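The Drawer Under the Phone Books

My grandmother kept her chopsticks in the drawer under the phone books, and if you wanted to eat at her table you had to go get your own pair. I was six. The good ones were gone by the time I got there, so I learned on a set so long that the tips wobbled every time I breathed. I dropped a dumpling in my lap, then another, and then I speared the third one like a fish and got a look from across the table that I can still feel.

I've been thinking about those dinners ever since I got talked into the Thursday night table at Sutter, the little housewares shop on the corner that stays open late in winter. The idea is simple. You show up, you get a pair of wooden chopsticks, and you move things. Dried beans first, then bottle corks, then whatever the shop has lying around in its packing bins. Tea boxes! Spools of ribbon! Somebody brought a lemon in October and it took up most of the evening.

I figured I'd be great at it. I've been eating noodles my whole life, and noodles are forgiving — they hang on to each other, they hang on to you. A cardboard box does nothing of the kind. It has flat sides and hard corners, and if your sticks aren't level with each other it swings around like a barn door and you're chasing it across the tablecloth.

The tablecloth, by the way, is my favorite thing about the whole operation. Pink, polka-dotted, flowers all over it, exactly the kind of cloth that came out at my aunt's house for birthdays and got wiped down with a dishrag in between. It makes it very hard to take yourself seriously, and I think that helps a lot when you're a grown adult trying to lift a mustard-yellow box with two sticks.
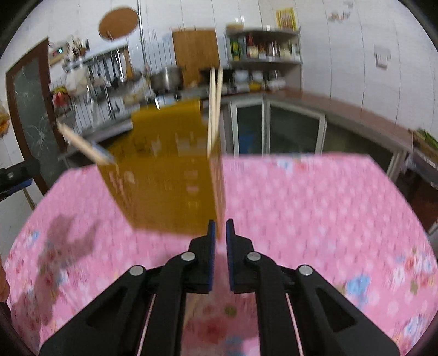

Fabian Wieser thinks I hold mine much too close to the tips. Slide your hand back, he told me, and let the bottom stick just sit there, because the top one is supposed to do all the work and you've got them both flapping around like you're conducting a band. He also said that boxes want to be picked up by the narrow sides, and that I should quit squeezing.

Well, I tried it. With my hand back near the ends I felt like I was operating a crane from the next county, but my knuckles stopped aching, and I got a box of matches over to the saucer without once using my thumb (my thumb cheats). Squeezing is a hard habit to give up, though. When something starts to slip, everything in you wants to clamp down, and that's when the sticks cross.

A few things I've picked up, for anyone who wants to try this in their own kitchen. Plain unfinished wood grips better than anything lacquered. Long cooking chopsticks look impressive and are miserable to learn on, so start with a regular eating pair if you have one. Put a cloth down, any cloth, or the beans will end up under the stove. And play with people who laugh easily.

I went home after my third Thursday and dug through my own kitchen drawers, and way in the back, behind the birthday candles and a corn holder with no partner, was one very long chopstick. Just the one. I called my mother to ask where the other had gone and she said it was holding up her tomato plant.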